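Flaltell Hand Pump and Play Ball Set
Set-up guide, Section 4: Pumping Up the Ball
Ciseck Toys, Filville. Revised 29 Oct 2022

If you have come straight to this section with an eager child at your elbow, welcome! Pumping up the ball is a short and pleasant job, and most families get the knack of it on the first try. Do read the steps through once before you start, though, and keep the needle out of small hands until you have finished.

Before you begin

You will need the ball, the pump, the black hose and one needle. A large, steady table is a good place to work, with any other toys (building bricks, snack bags, whatever has collected there since breakfast) pushed toward the back so you have the front half to yourself.

CAUTION: The needle is a small part with a sharp tip. Adults only, please, for steps 1 through 7.

1. Screw the hose into the pump until it is finger-tight. There's no need for pliers, and we would ask you kindly not to use them.

2. Screw the needle into the free end of the hose. If it goes in crooked, back it all the way out and start again. Forcing it will spoil the thread.

3. Turn the ball until you find the valve, a tiny round hole that can be surprisingly shy among all the printing. Please don't mistake a pinhole in the artwork for it. Run your thumb slowly over the surface and you will feel a slight dimple.

4. Wet the needle with a drop of clean water and have the pump lying within easy reach, with enough slack in the hose that it doesn't tug on the ball.

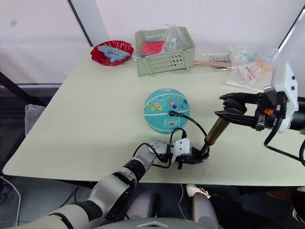
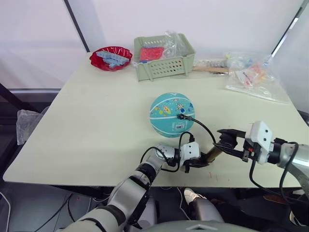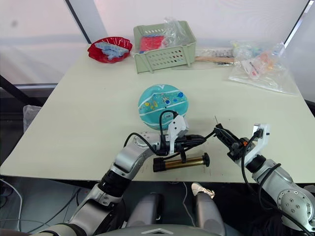
5. Hold the ball still and slide the needle straight into the valve. Go gently, and give it a slight twist if it resists. A needle pushed in at a slant can bend, or worse, poke through the bladder inside.

6. Pump with slow, full strokes. Stop every so often and press the ball with your palm. You are looking for a ball that gives a little and springs back, with its stripes and pictures smooth all over. The younger the child, the softer you may like to leave it.

CAUTION: Do not use a garage compressor or a gas station air line. They fill far too fast for a ball of this size.

7. Hold the ball with one hand and draw the needle straight out with the other. A quick puff of air is normal.

NOTE: If the ball has gone soft again by the next morning, put a drop of soapy water on the valve and watch for bubbles. A steady stream means a worn valve. Ask for spare part 858. Replacement needles are part 167, and it's nice to have a couple tucked away.

Putting things away

8. Unscrew the needle, dry it and put it somewhere you will remember. The hose likes to be coiled loosely, never folded.

9. Store the ball indoors, away from heaters and sunny windowsills. Over a long, cold January it may lose some of its bounce, and a few strokes of the pump will bring it back.

Spare parts can be ordered from Ciseck Toys, 1163 Ruawai Road, Filville. Please write the part number on your order.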